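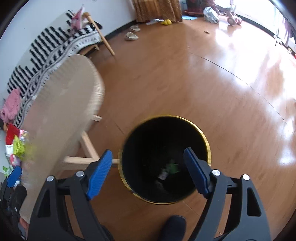 Samer Sleiman asked whether the word "incident" in the draft reporting policy covers graffiti, or only things said to a person's face, and whether anyone had checked with the students before defining it for them. Discussion followed for longer than the agenda allowed.

Bouzid read the definition aloud. Sleiman said it was worse out loud. It was agreed to strike "perceived or otherwise" and to list graffiti, posters and online posts by name.

Minutes, Campus Climate Working Group, Grandden College
March 15, 2023

1. Previous minutes
Approved with one correction. The February minutes recorded that the group "resolved its differences." This should read "resolved to circulate its differences."

2. Reporting form
The bias reporting form has 29 questions. Seven of them ask for the date. Kullico will cut it to 17 and bring the new version back. A motion to let students report without giving a name passed, with one abstention from a member who preferred not to be identified.

3. Climate survey
Returns stand at 1442 out of 3000 sent. The dean's office called this encouraging. Griteo pointed out that the parking survey did better, and that the parking survey had no prize drawing. Open comments on religious harassment will be read in full by two members before any summary is written. Last year's summary was written first.

4. Training for resident assistants
The current training is a slide deck and a signature. RAs told Kullico they would like practice cases, including what to do when a roommate dispute turns into remarks about religion or national origin. Griteo will draft four cases. Members are asked not to send her their own roommate stories.

5. Public statement
The group reviewed the third draft of the statement on antisemitism and other hate incidents. The first two drafts condemned everything in general. The third says what happened in the library and what the college did afterward, which took two sentences. The second sentence was felt to be short. Bouzid will ask student affairs whether there is anything to add to it.

6. Other business
The request for a larger room was noted, as it was in the fall.

Next meeting in June, after the survey comments have been read. Adjourned 40 minutes late.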